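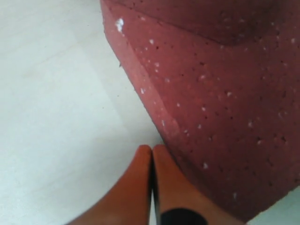
The red foam block, white flecks and all.

September 3, 2023
2 min read
Filed under: Home days, Odds and ends

So the big red block is still on the floor and I still haven't decided what it's going to be! I keep walking past it with my coffee and giving it a little look. Maroon, I guess, if I'm being fussy (Danuta says brick, and we went back and forth on that by text for way too long). I love how speckled it is, with the white bits all over, and the little pits make it look like some kind of volcanic cake.

The plan back in July was a footstool. Cut it down, wrap it in that gray Flusten fabric I bought too much of, done. Then Charito Dumlao came over for lunch and said why would you cover it up, that's the nicest part, and now I can't unhear it. She wants me to round the corners and leave it bare. I said it'll shed crumbs on everything and she said so will you.

Spent most of this morning reading about knives for dense foam. Some people swear by an electric carving knife, some say a long bread knife and patience. I have a bread knife. Patience, we'll see. I did sketch 3 versions on the back of the water bill, and the one with the sloping front is my favorite so far, even if Danuta thinks it looks like a doorstop for a giant.

Anyway, I didn't cut anything. Made soup, called Mom, folded two loads of towels and moved the fabric from the chair to the bed and back to the chair. I want to try the knife on an offcut first, and for that I need to ask Charito if she still has the leftover pieces from her camping pads. Must remember to text her before she leaves for work tomorrow.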